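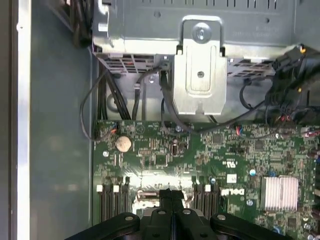
Inside the case, drive cage and upper edge of the board.

Subject: Re: [plernham-repair] Old workstation, how do you take out the drive cage?

Hello all,

Thank you for the quick replies, I did not expect so many. I will answer under the quoted message, as the list rules ask.

> I have the same kind of tower at home and I never took the
> cage out. There should be a bracket in the middle that goes
> down toward the board. Look there first, and please do not
> pull before you know what holds it. Also, is it worth the
> work? What processor and card are inside? If it has only
> 8 GB of memory I would take the parts and recycle the case.

You are right about the bracket. It is the silver plate in the center of the cage, with the cut corners and the small notch at the bottom. My question is about the dark round hole in the lower part of this plate. Is a screw supposed to go in there, or is it only for a tool? I have a small screw near the bracket, on the floor of the case, but I do not know if it belongs to the cage or to something below. I did not touch it yet.

My second worry is the cables. A thin one goes out over the side panel and comes back to the upper left corner of the board, where the orange and blue wires are. The thicker black bundle hangs beside the cage. If I lift the cage from the left side I am afraid to catch both. Would you unplug the cables first, or can I move them over the side panel and leave them connected? I would like to unplug as little as possible, because the paper manual is lost and the web page of Flarness, the shop where I bought the machine, has nothing about this model anymore.

Now about the question if it is worth the work. I think yes. I paid 40 for the whole tower in June, without drives, and the person in the shop told me it came from an office in Prelham. There are memory slots on both sides of the processor, so there is a lot of room to grow.

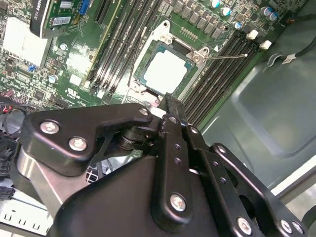 The card is a Quadro, but I did not take it out to read which one. For my use it does not matter much. I want to keep scanned family papers on this machine and make a copy of them every night, and for this I need two drives in the cage. I have 2645 scans at the moment and the old laptop becomes very slow when I open the folder.

I also have a question about the thermal paste. I have a tube from Uysal which I opened two years ago. It was closed well and it still comes out soft. Can I use it, or is it better to buy a new one? The lever of the socket I will leave alone. I have no reason to change the processor, I only want to put the cooler on it correctly.

One more thing for those who asked about noise. I cannot say anything about it now. When I have the drives in and the machine running, I will write again with the temperatures. In my room it was 31 degrees last summer, so I want to be careful with the air flow and not leave cables in front of the two grilles under the cage.

If somebody has the service manual as a file, please send it to me directly and not to the list, the attachment limit is quite small. I am mostly online after 8 in the evening.

Thank you again and best regards from a slow but patient builder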